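Subject: Re: [florkgate-maps] Skevach, lift at sector 134 not raising

On the Florkgate list, the Midholm maintainer wrote:

> Testing the current build of Skevach. The lift at the end of the east
> hall works once, then stays down. Tag is 370 on both the switch line
> and the sector. Same result in the Dobre port and in mine. Is this a
> node builder problem? I can send the wad.
>
> Also, the monster closet behind the blue door never opens if you take
> the window route.

It isn't the node builder. I opened the map and the switch line uses a single-use action. The lift goes down on the first press, waits, comes back up, and the line is then spent. If a player steps off before it rises, there is no second way to call it. Change the line to the repeatable version of the same action and leave the tag alone.

While you are in there, sector 134 has a lower neighbor on its north side, a leftover strip 8 units wide. The lift drops to the lowest adjacent floor, so it ends up below the hall. Merge the strip into the hall sector. 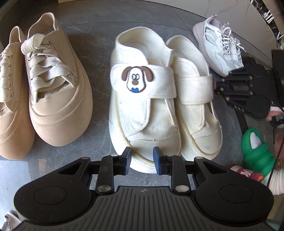
The closet is a separate fault. Its trigger is a walk-over line in the doorway, and the window route goes past it. Two fixes:

- Copy the trigger to the window sill, same tag.
- Move it to the far side of the room, where both routes meet.

I prefer the second. With two copies you have to keep them in step every time the closet changes.

On size: the map has 1200 linedefs and well under 1000 sidedefs are in view from the start, so it is no trouble for limit-removing ports. I have not tried it in vanilla.

Please send the wad with the nodes stripped. I build my own.

-- 
Dobre port, map compatibility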